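Call for participants: manipulation open day, Cisadside

Cirnari is looking for members of the public to take part in its open day at the Shehu building, Cisadside, in November. No experience of robots is needed. Applicants must be 18 or over.

Each participant attends one session of 82 minutes. The first part is a demonstration of the Kuteo arm at a table of household items. In the second part, participants set out the items themselves, give the arm a task from the printed list and record the result on a score sheet. Staff operate the stop button throughout.

Requirements:
Able to stand for up to 30 minutes at a time – stools are available between tasks
Comfortable reading instructions in English
No loose sleeves, scarves or long necklaces at the table

Participants receive a travel payment on the day. Sessions run in the morning and from 2 pm. Groups are kept small and places are given in order of application.

To apply, send your name, preferred session and any access needs to the open day desk at Cirnari. Please add a short note (no more than 800 characters) on which household jobs you would want an arm to do. Notes are used to choose the tasks for the afternoon sessions.

Applicants will be told by email whether they have a place. Parking is at the rear of the building – the front gate is for deliveries only. 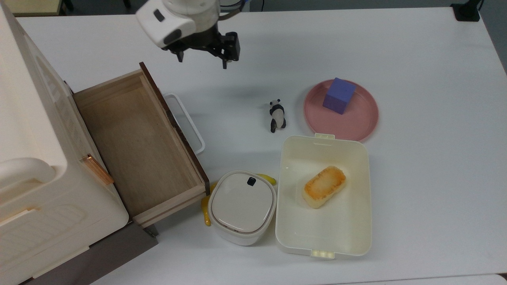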